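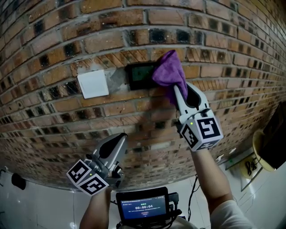
4.2 Wiping work and the people who record it

The wiping tasks were the first part of the cleaning job at Griston to be recorded for automation. They cover switches, wall displays, door plates and the small panels that visitors touch on their way through the building. At the Kneath site these surfaces used to be done by hand on every shift, between the floors and the restrooms, and most cleaners did not think of them as a separate task. To record them they had to be treated as one.

Figure 3 shows the work from the wearer's point of view. The cleaner holds a gripper in each hand. The right one presses a bunched purple cloth against the side of a dark panel set in a gray patch on the brick wall, and the left one is held lower. A small monitor between the arms shows a timer, at 00:00:04 here. The black-and-white markers on the grippers are used to recover the position of each hand.

In the first month 36 cleaners took part, all of them already employed at Kneath or at the Grivilstead depot. Each was asked to wipe as they normally would. This proved hard to do. A cleaner's bare hand folds the cloth again after a few strokes and feels for dried spots through the fabric. With the grippers neither is easy, and people changed their way of working to suit the tool. Several began to lay the cloth out on a cart first and pick it up at the middle. Others wiped with the cloth bunched, as in Figure 3, and went over the edges of the panel a second time.

The recordings were checked in the Surnisine software by a supervisor, Settimio Negri, who had led the evening shift for nine years before the trial. He rejected a recording if the cloth was dropped, if a marker was hidden for too long, or if part of the surface was missed. Cleaners told us that the third reason was the only one that felt like part of their job. One said she had never had wiping sent back to her before – complaints had always been about floors. After May the reasons for rejection were shown to the cleaners at the end of the shift, and arguments about them became shorter, though they did not stop.

The target was 400 accepted recordings a week across both sites, later raised to 600. The higher target was not discussed with the cleaners in advance. It was met in most weeks, but the interviews show what it cost. Easy surfaces were recorded over and over. Awkward ones, such as plates behind doors or panels above shoulder height, were left to whoever came last in the rota. Wrist and shoulder complaints were more common in this group, and the site later limited recording to 49 minutes at a time.

We also asked what the cleaners expected to happen to their own hours. Answers differed by site. At Grivilstead, where the depot staff had seen floor machines brought in earlier, most expected the wiping round to be taken over and the rest of the shift to be filled with heavier work. At Kneath people were less sure. Some thought the robots would need someone to wash and load cloths, and that this would become a job of its own. Management had not decided the matter when we closed the interviews on 2023-02-01, and the job descriptions still made no mention of recording.

Pay was a smaller issue than we had expected. Recording time was paid at the normal rate, and few people asked for more. What they did ask for was a say in which tasks came next. Two cleaners drew up a list of their own, with trash bags and mop heads at the top and wall panels close to the bottom. The list was passed to the project team. The next tasks to be recorded were glass doors and elevator buttons, neither of which was on it.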